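Why I Went Back to Darning

It was May when I finally admitted that the drawer had won. You know the drawer I mean. Every house I've ever lived in has had one, stuffed with things that are waiting to be mended, and mine had gotten so full that I had to press down with one hand while I shoved it closed with my hip. Sweaters with bad elbows, a pillowcase, mittens, and socks, socks, socks.

My grandmother would have been ashamed of me. She darned in the evenings with the radio on and her feet up on a little stool, and she used a light bulb as a darning egg (a dead one, she saved them in a shoebox) because she said the store-bought eggs were too small for my grandfather's heels. I learned from her when I was 7 and I thought it was the dullest thing a person could be made to do on a summer night. I wanted to be out on the porch. She'd let me go after one row, and then she'd quietly pick out my row and do it over.

So I didn't come back to it out of any great love. I came back because I had bought a pair of nice wool socks at the Okano shop downtown, wore them all winter, and put my big toe through the left one on the way to a wedding. I was so annoyed! I stood in the hotel bathroom and turned the sock around so the hole was under my foot, and I thought about that hole through the entire ceremony, which was lovely, from what I remember of it.

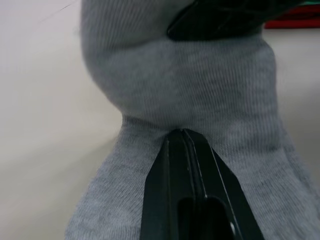
When I got home I looked for darning wool, and that took longer than the darning did. The big craft store out by the highway had one card of it, in navy. I ended up driving to Faulkner, 62 miles each way, because there's a yarn shop there called Gruveck that keeps a whole rack of the stuff by the register, little cards in every brown and gray and green a sheep could ever dream of. I went in for one card and came out with a bag. I also had a very good piece of rhubarb pie across the street, so I don't regret the gas.

My first darn was lumpy. I pulled the threads too tight and the whole patch puckered up like a kiss, and when I put the sock on I could feel it with every step. If you're starting out, please leave your threads looser than seems right, and start well outside the hole, in the part of the sock that's still strong. I was stitching right at the edge, where the knitting was already thin, and of course it tore again. My grandmother surely told me that. I was surely looking out the window.

The second thing I'd say is to do it in daylight if you can. I tried it at night under the lamp and went over two and under two and then lost my place and had to start again, and I said some words. Now I sit by the kitchen window after breakfast with my coffee, and 90 minutes can go by before I look up.

I still don't own a proper egg. I've been using a wooden mushroom that came in a box of odds and ends from the Jomemow rummage sale, and it does fine for toes but slides around in a heel. I did go looking for an old-fashioned light bulb and all of ours are the new plastic kind, which made me a little sad.

The drawer closes without my hip now. I'm down to the mittens and one sweater with an elbow so far gone that I may have to put a proper patch on it, and I haven't decided between the green corduroy and the brown. I'm leaning toward the green.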